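Bac à deux compartiments : trier les chutes et les cales sans y passer le dimanche

Vite fait, parce que la question revient souvent. Comment je range les petits blocs, cales, chutes rectangulaires, tout ce qui traîne sur l'établi.

Un bac large, deux compartiments, fond plat. Pas de couvercle, on ne le remet jamais. Le mien fait environ 600 mm de long, ça tient pile au bout de l'établi. Plus petit, ça déborde en une semaine.

Le principe : un côté « à trier », un côté « trié ». Tout ce qui tombe de la scie ou du montage va d'abord devant. On jette en vrac, on ne réfléchit pas. Le soir on fait passer derrière, par couleur ou par longueur — au choix, mais on s'y tient.

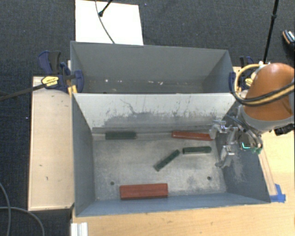 Rouges et vert foncé encore mélangés devant, rien à l'arrière.

Pour trier : les gros d'abord. Ensuite les fins, ceux qui se collent le long de la cloison et qu'on oublie. Passer l'ongle ou une spatule en plastique dessous, surtout pas le tournevis, ça raye.

Les rayures justement. Un fond gris qui a vécu, c'est pas grave. Mais si ça accroche au doigt, un coup d'éponge abrasive fine, à l'eau savoneuse, et on essuie. Dix minutes. Les traces noires sur une cloison claire : gomme blanche de bureau d'abord, alcool ménager ensuite si ça résiste. Tester dans un coin avant.

Trous dans le fond : pratiques pour la sciure, moins pour les vis. Un bout de moustiquaire scotché par dessous et on n'en parle plus.

Codes couleur, chez moi :
rouge — cales de 9 mm
vert — cales de 6 mm
Le reste va dans la boîte Panora, celle qui ferme mal.

Écrire le code au feutre sur le bord du bac, pas sur un papier, le papier se perd toujours.

Vider complètement une fois par mois. Le jeudi c'est bien, les poubelles passent le vendredi. Tout ce qui est fendu ou trop court part, même si « ça peut servir ».

Prochaine fiche : les serre-joints qui coulissent mal.

Nadine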